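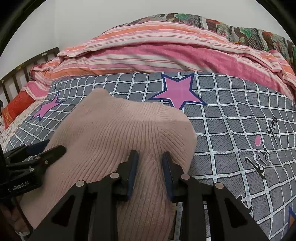 A ribbed knit on a starry bedsheet, with one gripper over it and a second resting on its left edge.

Laundry lessons under way in Indton

I spent most of a September afternoon in Indton folding a jumper, and I was paid in tea.

The jumper was part of a project called Kongkaew, run out of a small office on Drevonmont Road by a firm named Vivesbridge. They want robots that can manage household washing, and they're teaching them by having ordinary people do the job with a gripper in each hand. You hold the thing, squeeze to close the fingers, and a camera on it records what you do. The robot learns from the recording later on. No joystick, no headset, just you and the clothes.

So far 39 households have had a go, mine included, and between us we've sent in 807 recordings. I did 16 of those, which sounds like a decent effort until you hear that my first two were binned. I'd let one gripper wander out of view of its own camera's good side, apparently, and spent half the time chasing a sleeve.

The folding gets done on beds because that's where people really do it (well, I do). The Vivesbridge crew didn't want anyone tidying up first either. Patterned sheets, heaped blankets, whatever you've got – leave it all there, they said, and I was only too happy to oblige!

Knits are the hard part. A tea towel goes over in one move and stays put, but anything ribbed stretches when you pinch it and then creeps back while you're reaching for the other side. The trick I was shown is to get a good fold of cloth between the fingers before you close them, and to use the other hand to keep the edge still. After a dozen goes I'd stopped swearing at it. I also caught myself slowing right down, which they like, as quick jerky moves are harder for the robot to copy.

I asked when I could have one of these robots at my place, doing the whole basket while I watch the footy. Not soon, was the reply. For now it's jumpers and towels, with fitted sheets to follow once they've got enough of the easy stuff, and I don't envy whoever draws that job.

Vivesbridge is still after more homes in Indton and will lend you the grippers for two weeks. You'll need a bed, a power point for charging and a pile of clean washing. Sign-up forms are at the Drevonmont Road office, open until 4 pm.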